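Home | Notebook | Textiles | Archive | Log out

18 August 2020

Second go at the Villaseñor blanket question. The Futemel sheet says their wash keeps stripes "like new" for 30 cycles. I don't buy it. They give one figure for fading, 84, with no units and no word on which color they measured. A pale stripe can lose plenty before anyone notices, and red can bleed into its neighbor long before it looks faded.

Also unclear whether lot 1395 was woven at Hundonau or bought in from Fiterau. The label says one, the invoice the other. Asked again, no reply yet.
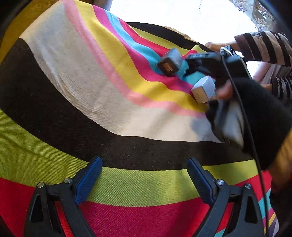
Lint is my main complaint with striped cloth, and the Futemel people don't mention it at all. They rate "overall appearance" from across a room, so of course everything passes. Look at the wide brown-black band: pale specks all over it. The beige next to it could be carrying just as much and I'd never know. So any lint score has to come off the dark bands only, up close. The creases in the beige bother me less, but I'd want it flat before trusting a color reading there.

Plan: 4 readings per band, same lamp, dark bands first. Redo in October. Until then I'm not signing off on "like new."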